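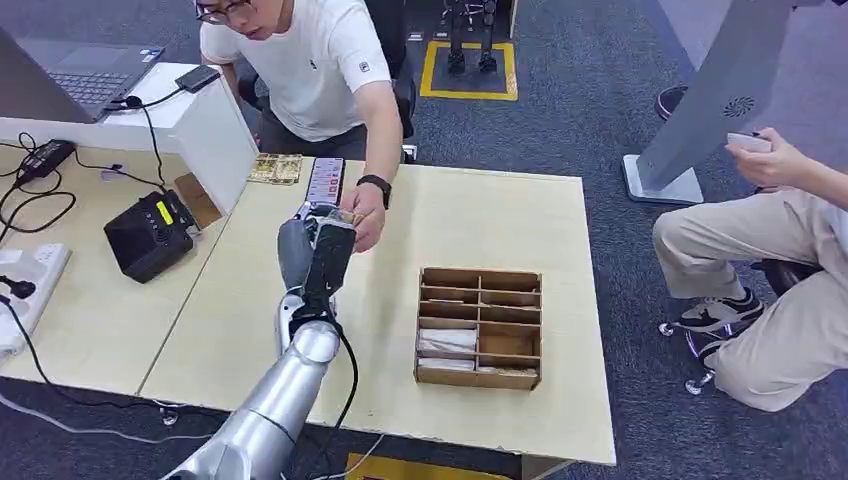
Das Greifen sei an so einem Tag das kleinste Problem, meinte einer der Betreuer gleich bei der Begrüßung, das größte sei die Übergabe an einen Menschen. Dieser Satz hat uns durch den ganzen Besuch begleitet und ist auch der Grund, warum wir unseren Bericht auf die Übergabe beschränkt haben.

Projektbericht, Wahlkurs Automatisierung
Besuch beim Tag der offenen Tür der Firma Kastham, Samstag, 6. November

1. Ausgangslage
Unsere Gruppe besteht aus 5 Studierenden. Im Kurs hatten wir bis dahin nur mit der Simulation Witgate gearbeitet. Dort hält der Mensch still, der Gegenstand hat immer die gleiche Lage und Kabel gibt es nicht. Wir wollten sehen, wie das an einem echten Arm aussieht.

2. Ablauf
Die Vorführung dauerte 30 Minuten. Der Arm steht an einem hellen Holztisch, ein schwarzes Kabel läuft außen an ihm entlang. Für die Übergabe beugt sich ein Mann über den Tisch und hält dem Greifer ein Smartphone aufrecht hin. Auf dem Tisch liegt außerdem ein kleiner Stapel Karten, daneben steht ein Sortierkasten aus Karton mit zwei Spalten und fünf Reihen. Wir durften Fragen stellen, aber nichts selbst bedienen.

Die Steuerungssoftware heißt Pellska. Nach Auskunft der Betreuer wurden damit seit dem Sommer 574 Übergaben protokolliert, 263 davon mit Telefonen. Die Protokolle selbst haben wir nicht bekommen.

3. Beobachtungen
Der Abstand zwischen Hand und Greifer ist klein. In der Simulation hatten wir dafür eine Sperrzone vorgesehen, mit der eine Übergabe gar nicht möglich wäre. Das müssen wir ändern. Auch die Kabelführung fehlt in unserem Modell ganz.

Offen blieb, wie die Greifkraft bei glatten Gegenständen eingestellt wird. Dazu gab es zwei verschiedene Antworten.

4. Weiteres Vorgehen
Die Sperrzone wird neu berechnet und das Kabel als Hindernis eingetragen. Der zweite Versuch mit dem Modell Espiritu ist für Dezember geplant. Die Frage zur Greifkraft haben wir schriftlich an Kastham geschickt, eine Antwort steht noch aus.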